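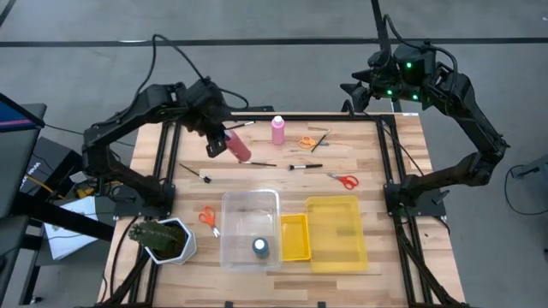

How long does a police station have to stay closed after a suspicious package is found in the mailroom?
Until the bomb squad releases the building in writing. The length of the search depends on how the ventilation is laid out and how many floors share the mail chute.

Drernmont station closure – page 2

Posted by grayledger, 22 January 2024
The closure notice for the Drernmont station cites procedure 661, which covers mail items with no named recipient. Under it, the mailroom and both adjoining corridors are cleared first. The front desk can stay open if it has its own entrance. At Drernmont it does, so I don't see why the whole building was shut.

Posted by tollgate_4
The front desk entrance opens onto the same lobby as the mail drop. They moved the drop in December. Your floor plan is out of date.

Posted by grayledger
Then the notice should say so. It still refers to the old drop on Raju Street.
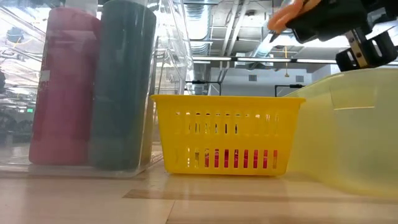
I also checked the annual report. The station took in 2,301 pieces of unaddressed mail last year and four were sent for X-ray. That rate is too low for a building with a shared lobby.

Posted by mvk
Disagree on the rate. Unaddressed mail is mostly flyers. The useful figure is how many parcels had no return address, and the report leaves that out.

Posted by tollgate_4
Agree with mvk. The Boneck station scans every parcel over two pounds regardless of the address. Drernmont could do the same – the Ploko annex already has a scanner.

Posted by grayledger
The Ploko scanner is for evidence intake. Different budget line, different operators. I have asked the records office for the parcel count and will post it when they reply.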